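A day at the Voralo open day in Clolusbridge

So I finally got to see where the yeast lives! Voralo have been making fats and oils from fermented yeast for a while now (the sort that might one day stand in for palm oil), and when they announced an open day I signed up before I'd even checked the trains. Two changes and a very long wait at Orel, if you're wondering.

We were split into groups of seven and mine was led by Elvia Carrillo, who runs the fermentation side and talks as fast as I do, so we got on well. First stop was the seed lab, where every batch begins as a tiny frozen vial. They wake the cells up in a shaking flask, move them to a bigger flask, and only then do they go anywhere near a tank. I asked what happens if something else gets in. "We pour it away and have a bad day," she said.

The tank hall

This was what I'd come for. Four steel fermentors, all humming, and a smell somewhere between a bakery and a damp shed. The biggest is called Holub, after the street the company started on, and it's taller than I'd pictured — you go up a metal staircase to look in through the little sight glass. I saw a lot of beige foam and was thrilled.

Elvia explained that keeping the air going in is the real headache. The yeast is greedy for oxygen, the broth gets thicker as it grows, and the stirrer has to work harder and harder. Foam comes up, antifoam goes in, but too much of that spoils the oxygen again. I've had the same fight on a much smaller scale with my kitchen kombucha (no, it isn't the same, I know).

A run takes nearly a week. After that the cells are broken open and the oil is spun out, and we got to pass a jar of it round. Pale gold, hardly any smell. Someone asked the price per kilo and got a very polite non-answer.

Tea and questions

Tariq Soomro from the process team did the talk after lunch, mostly on what they feed the yeast. At the moment it's sugar, but they're trying leftovers from food factories, which are cheaper and a lot more temperamental. One load is fine, the next is full of something the cells hate. I could have listened to another hour of it, though the man beside me had nodded off by the slide on filters.

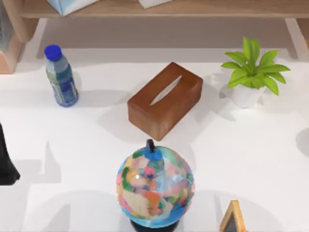
If you're thinking of going

The next open day is in October and booking is free. Wear flat shoes, as the stairs are open mesh and they won't let you up in heels. Bring a jumper for the cold room too. Parking is tight, so I'd still take the train, even with that wait at Orel.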